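Open Positions > Research > Robot Learning

Research assistant in robot picking, fixed term, 7 months

The Dranura group at the Ikmont institute is looking for one research assistant to join our work on grasping from bins. The position starts in January and can be full time or part time, as you prefer.

Our subject is how a robot hand can learn to take mixed objects out of a bin when the objects lie against a wall or close to each other. In the first study we recorded 536 picks, done by a person who guided the arm from a distance, and trained a model on them. We compared three ways to choose the recordings for training. The best result came when we kept also the failed picks and marked the moment of failure. Now we want to know if this result stays true with new objects - and for this we need one more pair of hands.

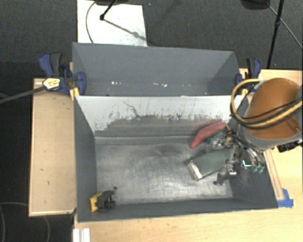 YOUR TASKS

You will guide the arm for 40 picks in each session, write a short note after every failed one, and put the objects back in a new arrangement. Long objects that lean on the rear wall of the bin are still difficult for our method, so many of your sessions will be with such objects. You will also check the labels that your colleagues have made, and help us to prepare the data set Fodato for publication.

WHAT WE ASK

A bachelor degree in engineering, computer science, psychology or a similar field. Some experience with Python is useful. Experience with robots is not needed, we will teach you in the first weeks. You should be patient with repeated work and write clear English.

HOW TO APPLY

Please send a CV and one page about why this work interests you. Recommendation letters are not necessary at this step. Interviews are held online and take 40 minutes, and after this we invite 3 persons to visit the lab and try the arm. Travel costs are paid by the institute.

Ikmont Institute, Beltrán Building | Contact | Privacy | Back to top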